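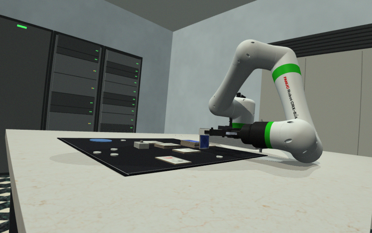 **mlagos_tapes:** Where can I stream the new Fusura album? Typed it into both apps I pay for, only get the old EP.

**dardo_m:** Droltard only till October. Band posted it this morning. Free tier gets it too, you just sit thru ads.

**mlagos_tapes:** ugh. third app then

**llinosP:** Free tier is shuffle only tho. 16 tracks out of order on a record where every song runs into the next – no thanks. Waiting for October.

**dardo_m:** Shuffle's off on desktop. Listened front to back at work, 53 minutes, ads between tracks 8 and 9 and again near the end.

**llinosP:** ok didn't know that. Still think exclusives are garbage. Fans pay twice, band gets a check, everybody else pirates it

**adel.e:** Band gets a check is kind of the point?? They self released the last one and sold 1000 copies. Let them have a month of real money.

**llinosP:** So sell it on their own site. I'd buy it today

**estela_h:** They are! CD and download, store page went up late last night. CD ships in October but the download comes right away. Llinos go buy it lol

**llinosP:** ...link?

**estela_h:** pinned on their page, top post

**mlagos_tapes:** Is the Provell remix on the download? Thats the one I want

**estela_h:** No, CD only. Hidden after the last song

**adel.e:** Not hidden, it's listed on the back cover. Track 17

**estela_h:** Store says 16 tracks

**adel.e:** Store is wrong then, look at the back cover pic they put up

**dardo_m:** Can we talk about track 4 instead. Best thing they've done and the drums are way too quiet

**llinosP:** Drums are fine, get better headphones. Bought the download btw, on track 2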